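Re: [home-setup] small bins and baskets – what goes on the stand?

Sunday, May 23, 2021

Sorry, fast reply, dinner's on. Quoting the bit I'm answering so the rest of the list can follow.

> I have the little black stand from Skunden and I'm trying to get
> the craft table under control. Right now everything lives in one
> deep box and I dump it out every time I need a glue stick. Would you
> go for the mesh baskets or the cloudy plastic bins? And do they have
> to match? I was looking at the Tranard set but it's 74 dollars and
> I'd end up with pieces I don't want. Also does anybody label theirs?

Don't buy the set. 74 is nuts for that. I got mine one at a time, the baskets were 4 dollars each at Lamrani and the bins came in the Soltura multipack – 10 dollars, October sale, might not be that now.

Mesh vs plastic – both. Mesh for stuff you grab all day, pens, scissors, tape, clips. You see what's in there through the slots and the dust falls out the bottom. Not for beads or pins, obviously. Learned that one on my knees with a flashlight. The plastic ones are for anything tiny or anything that leaks. Glue, paint, glitter if you must.

Matching, no. I'd go the other way and get differnt colors on purpose. Yellow is kids' stuff at our house, black is mine, and even my husband gets it right most days. If they were all the same color I'd be opening every one.

Check the width of your stand before you order, and measure at the top rim of the bin, the bottom is narrower and that's usually the number on the tag. Mine were 70 cents to mail back so no big tragedy but still, a trip to the post office.

Get bins with the handle slot on the short end. Then you put them on the stand short end facing you and pull. The ones with no slot you have to pinch by the rim and they tip, esp. when there's anything heavy at the back.

Labels – tried it, gave up. Tape peels off the cloudy plastic after a few washes. If you really want them, tie-on tags through the slot.

Order that works for me when I reset the table: everything off, wipe the top, stand goes back first, then baskets, then bins last. Fill them AFTER they're on the stand. I used to fill first and then carry, and you can guess.

Oh and whoever asked last week about butcher block under craft stuff, yes it stains, oil it and put down a mat for the paint days. I skip the mat and regret it evry time.

Gotta go, timer. Will answer the drawer divider thing tomorrow if I get a minute.
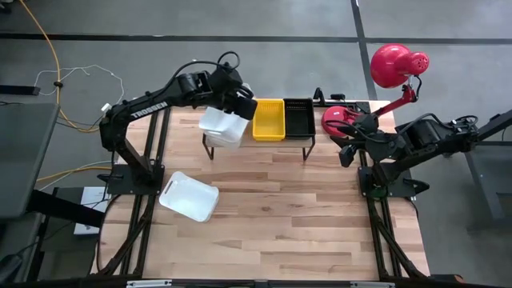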